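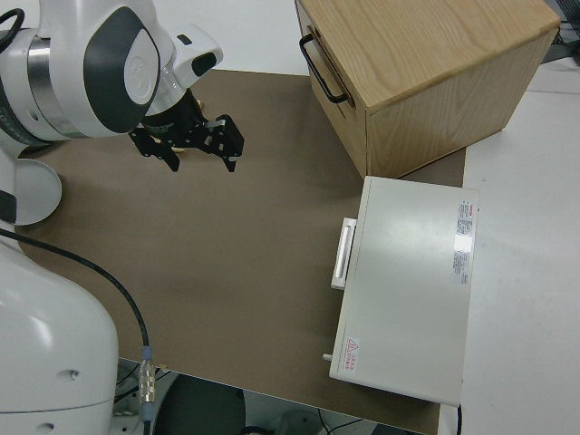
What should go back on a worktop first after you have cleared it?

The heaviest thing that has to live there, and usually the one with a plug. Everything else can be moved with one hand, so it can wait its turn.

Small Kitchens, Session 4: The Worktop
Notes by Debashish Khan
Marikar Evening Classes, Room 13, spring term

These notes cover what we did at the bench and the parts I rushed at the end. If you missed the session on cupboards, you can manage without it, though you will have to take my word on hinges. Bring the sheet with your worktop drawing on it next time. Several of you left the fridge out last time, and one drew it on the ceiling.

1. What a worktop is for

A worktop has two jobs. You prepare things on it and you keep things on it. The second job always wins, in the way that ivy wins. Nearly every complaint I hear about a kitchen being too small is a complaint about the second job, and nearly every remedy people buy (a rack, a stand, a tidy, a tidy for the tidies) makes it worse.

So before anything else, mark out your clear stretch. On your drawing, shade one unbroken piece of worktop where nothing is kept. It should take a chopping board lengthways with a plate next to it. If you can only find two half-stretches with a kettle in between, move the kettle.

Height and depth matter too, but you are stuck with both unless you are rebuilding. Mine at home is 992 mm high, fitted by the previous owner, who must have been built like a lamp post. I roll pastry at the table.

2. The fixed things

By fixed I mean anything that you would not willingly lift before breakfast. A toaster oven is a good case. It needs a socket, room to breathe, and enough space for the door to come down. That last one is what people forget. Draw the door open, not shut. Last year a man brought in a beautiful drawing to scale, with the oven placed so that its door opened directly on to the butter.

Things to settle for each fixed item, in your own words, on the back of the drawing:

Where is its socket, and does the flex cross anything you use?
What does it need in front of it when it is open?
What does it need around it when it is hot? (The booklet will tell you. You threw the booklet away. Look it up.)
Where does the hot tray go in the first five seconds after it comes out?

The tray matters more than the rest put together. If the answer is "on the hob, probably", then write down what is normally on the hob.

An oven turned side-on at one end of the worktop often works better than one facing you squarely. You stand at the clear stretch and turn to it. You lose some width and gain a bit of sense. Try it with a cardboard box of the same size before you go shifting anything heavy, and leave the box there for a week. You'll hate it by the second evening or forget it's there, and either is useful.

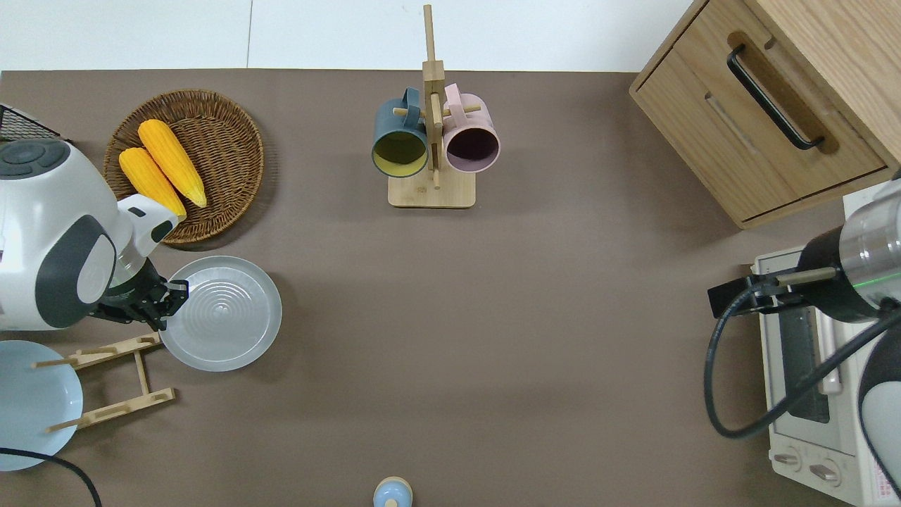 Is it better to keep everyday plates in a cupboard or standing in a rack?

A rack suits the few plates you use every day, and a cupboard suits the rest. If the rack holds more plates than there are people in the house, it has turned into a cupboard with no door.

3. Plates, upright and otherwise

We spent a long while on this and I make no apology. A plate lying flat takes up its whole width. A plate standing in a rack takes up a slot. That's the entire argument for racks, and it's a strong one, but it only holds while the plates stay in the rack.

A light wooden dish rack with dowel pegs, like the one on our bench, is kind to plates and looks pleasant. It is also a thing made of wood that lives next to water. Stand it where air can get underneath, and tip it up now and then to see what has been going on down there. Keep it near the sink side if you wash by hand. If you have a dishwasher, ask yourself plainly what the rack is doing in your life.

Exercise A. Loading the rack. Working in pairs, one person hands over the plates and the other places them. Swap after each go.

Begin at the far end and work towards yourself. Hold each plate by the rim, lower it between the pegs and let go only when it has stopped moving. Face them all the same way - I don't mind which way, but pick one. Leave the slot nearest the edge of the worktop empty. Elbows live there.

Pairs with different colours of plate should agree an order before starting. Pale blue, grey and yellow can be arranged in several ways, and I have heard all of them defended at length. It doesn't matter. What matters is that both of you put them back in the same one, so that a missing plate is noticed.

Exercise B. Taking one out without disturbing the others. It sounds silly until you do it with the phone under your chin.

4. Mugs

The case for a mug tree: it goes up instead of out, the mugs are in reach, and it has a small base. The case against: it is a tree, it collects mugs as trees collect carrier bags, and the arm at the back always holds the mug from a conference in Denia that no one will drink from.

Ours is a plain wooden one with a square base. If you buy one, push the central post with a finger in the shop. If it rocks empty, it will certainly rock with one heavy mug hung on one side. Load the arms opposite each other. Take mugs off the same way if you can remember to, and if you can't, keep the heavy ones low.

I would put the tree at the back, near the kettle, and never between you and a socket.
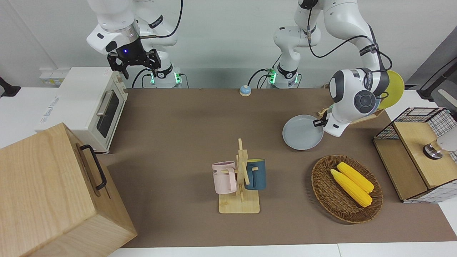 Then there is the question of reach. Stand at your clear stretch with your feet still and your elbows loosely bent. Whatever you can touch without leaning is near. Whatever needs a straight arm is middling. Anything you have to lean for is far, and if you have to lean over something hot then it is in the wrong place altogether.

Write N, M or F beside each item on your drawing. Next to that, write how often you use it: daily, weekly, or when your sister visits. Daily things marked F want moving. Things marked N that come out when your sister visits also want moving, with all respect to your sister.

People object at this point that the back of the worktop is far for everyone and something has to go there. Quite so. Tall things go there, and things you look at more than you handle. Standing a plate up against the back wall counts as display. It does not count as storage, and it doesn't count as putting away.

5. Baskets and food left out

Open baskets are good for what should be eaten soon, and that is about all they are good for. A round wicker one of sensible size will take onions, lemons, a couple of corn cobs. It should hold what you can see from above. Once there is an underneath, there will be something in the underneath.

Wicker is awkward to clean, so line it with a cloth you can wash. Empty it completely when you do the rest of the worktop. Wire mesh is easier to wipe but lets onion skin through like snow. The Bestari catalogue I passed round has both kinds, and I'd ask you to return it, whoever has it.

6. The clearing order

This is for the end of the evening or the start of the morning. Choose one and stick with it.

Food first, into the fridge or the basket.
Plates next, to the rack if washed and to the sink if they aren't. Nothing gets to be "nearly clean".
Mugs, to the tree.
Bottles and jars, lids checked.
Then the mat, if you use one. Lift it and wipe beneath it as well as on it. A large mat is a fine thing for saving a table, and a finer thing for concealing what has happened to it.
Paper last. Post, receipts, school letters, the instructions for a lamp. Paper does not live in the kitchen and must be told so every day. 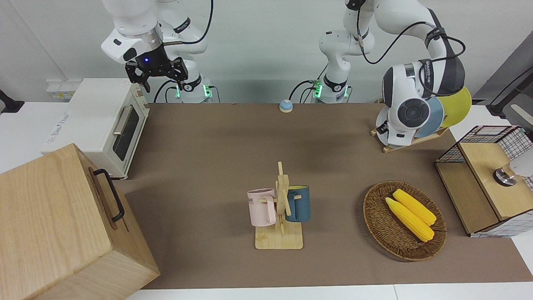
The order is slow the first few times. In the Drornemari class it took people about 13 minutes to begin with, and most of that was spent holding an object and wondering where it lived. Once each thing has a place, the wondering stops and you are left with the walking.

If you share a kitchen, do the first clearing together. You will find out that the other person has had a system all along, and that it involves the windowsill.

7. Before next time

Finish the drawing, fridge included, with the oven door open.
Mark N, M and F.
Try one change, just the one, and live with it until we meet. Make a note of what annoyed you.
Measure the inside of one drawer. Inside, please, with the drawer pulled right out. We're doing drawers next and I would like us to begin with real numbers.

Tea towels are still needed for the bench. Clean ones, if the house runs to it.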